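Mug Shelf Reopens at Mahlangu Hall, and Everybody Is Welcome to Bring a Cup

If you have ever moved into a first apartment and found, at the end of a very long day, that you own a kettle and a box of tea and not one thing to drink it out of, then you will understand why the mug shelf at Mahlangu Hall has so many friends in this neighborhood. The shelf is back this February after a winter break, and the folks behind it are hoping for a big crowd (and plenty of spare cups) when the doors open at 10 in the morning.

The idea is about as simple as they come. You bring in the mugs and cups you don't use anymore, they get washed and racked and checked for chips, and then anyone who needs a few can come and pick them out, free of charge. Last season 126 pieces found new homes that way, and Nomvula Naidoo, who started the shelf out of her own garage, says she still gets a little thrill whenever she spots one on somebody's windowsill with a plant growing in it.

"People apologize for what they bring in," Naidoo said. "They'll say, oh, it's only an old pink one, or it doesn't match anything. Well, nothing we have matches anything! That's half the fun of it. Somebody always comes along who has been wanting just that color." 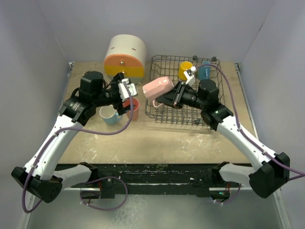 Color does seem to be what people go for first. Pink and yellow tend to leave quickly, Naidoo told us, and anything in a blue or a teal goes to students, who for some reason like to take them in pairs. Plain white is slower, though there is a retired couple on Fesetti Street who will only have white and who come by every season to see what has turned up.

Drying is the part that takes patience. Cups go into a wire rack after washing and they stay there until they are dry all the way through, handles included. Gilang Raju, who looks after the washing up, would like everyone to know that a mug set straight down on its rim while it's still wet will leave a ring on a wooden tabletop, and that he has the tabletop at home to prove it. He tips his at a slant so the water can run off, and he dries the handles by hand with an old dish towel.

There are now 75 pieces ready to go, and the group would love to have 60 more before opening morning. Mugs with handles are the most wanted by far, but small cups are welcome too, and so are clear plastic ones, which families with little children ask for all the time. Please leave out anything cracked, and please, Raju adds, take the price stickers off the bottom first. He spent most of an evening last fall scraping at them with his thumbnail and he is not eager to do it again.

The sorting is done on an ordinary tabletop, a few cups at a time, with the reds and the yellows and the clear ones all mixed in together until somebody decides what goes with what. Thabiso Mofokeng, who joined in last year after coming by for a mug and staying to chat, likes to make up little sets of two or three that look nice side by side. She says she has no rule for it and mostly goes by what makes her smile, and she has been known to take a set apart and start over because a green was bothering her.

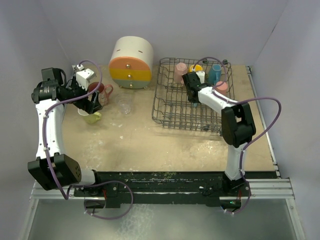

A dark red mug, a clear plastic cup and a pale yellow-green cup on the tabletop, with a round drum-shaped cabinet behind them.

Donations can be dropped off at the side entrance of Mahlangu Hall any afternoon between 2 and 5, or at the front counter of the Kedska bakery on the corner, where Ruan Shabalala keeps a crate by the door. Wrapping each piece in newspaper is a kindness, as the crate does get bumped when the line is long. If you can't carry a box over yourself, leave a message at the hall and one of the group will gladly come by for it.

On opening morning there will be tea and coffee, and Kagiso Van Wyk is bringing two trays of her ginger cake, the sticky kind with the orange peel, which went in under an hour the last time she made it. Visitors may choose up to four pieces each, and families setting up a whole kitchen can ask for more. The shelf stays open until 1 in the afternoon, and whatever is left will be put out again the following month.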